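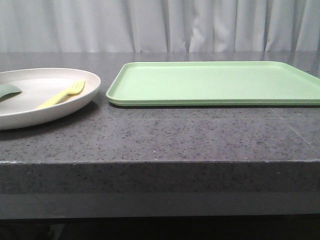 Revised bench rules for manipulation work

The revised rules for setting up and resetting tabletop tasks take effect on 1/9/26. They apply to every bench where an arm picks up, moves or puts down household objects, including the benches shared with Curkach. The old two-page sheet should come off the wall when the new one goes up.

Most of the changes deal with what happens between runs. The arm safety rules are the same as before, apart from one addition on reaching into the workspace, set out further down.

Start and end states

Every task now needs a written start state and a written end state before anyone records a run. One sentence each is enough. For the tableware tasks, the sentence must say which object sits on which, and whether utensils have to stay inside the plate. "Plate near tray" will not be accepted as a start state. "Plate on the counter to the left of the tray, utensils in the plate, tray empty" will.

A run where the plate finishes on the tray but hangs over the lip is recorded as a partial. Under the old sheet some operators marked these as a success and others as a fail, and Ulises Durán had to go back through 17 sessions before the results could be compared.

Resetting by hand

Put the arm in hold and wait for the status light to go steady before reaching over the bench. This has always been the rule for the large arms. It now covers the small ones as well.

Vary the position of the plate and the angle of the utensils between runs, within the limits given on the task card. Do not line things up neatly out of habit. If a fork ends up under a spoon and the card does not allow stacking, separate them before you start.

Do not mark the counter with tape or pen. Tape changes what the cameras see, and residue on the stone is difficult to remove. If you need a reference position, use the overlay in Kallska. 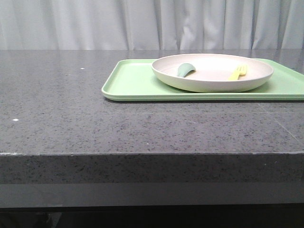

Grumarano Robotics, Bench Practice Group

Objects and surfaces

Plastic utensils and light plates are still the standard set for new operators. Ceramic and glass need sign-off from the bench lead, and metal knives are not to be used on any bench. Check plates and trays for cracks at the start of each session. A damaged item goes in the return bin with its label attached and is replaced with the same colour and size where we have one.

Wipe the counter before the first run and again after any break. Crumbs and bits of lint can look like part of the pattern on speckled stone, so run a hand over the surface as well as looking at it. Chips in the counter edge should be noted in the bench log once, with the location. They don't need to be reported again unless they get bigger.

Curtains stay closed during recording. If you have to open one, stop the run.

Recording a stop

Any stop gets a reason code. There are now 9 codes in place of the old free-text box, and "other" still has room for a short note. An operator who stops a run because something did not look right has done the correct thing, and the stop does not count against the session total. Please don't delete stopped runs. Dogar uses them when it reviews the grip force limits, and gaps in the numbering cause problems at their end.

If the same task is stopped six times in one session, leave it and tell the bench lead. Changing the speed or force settings to get through a session is not allowed under the new rules or the old ones.

Training and sign-off

Everyone who runs a bench needs to read the new sheet and do one supervised reset before their next session. It takes less time than the original induction, and you can do it at whichever bench you normally work at. Ulises Huenchumán is keeping the sign-off list. Visiting operators from Curkach can be signed off by their own lead, provided the form comes back to us.

The rules will be looked at again in December. Comments can be written on the copy kept at each bench or sent to Ulises Durán. Please include the bench and the task name with any comment about a reset.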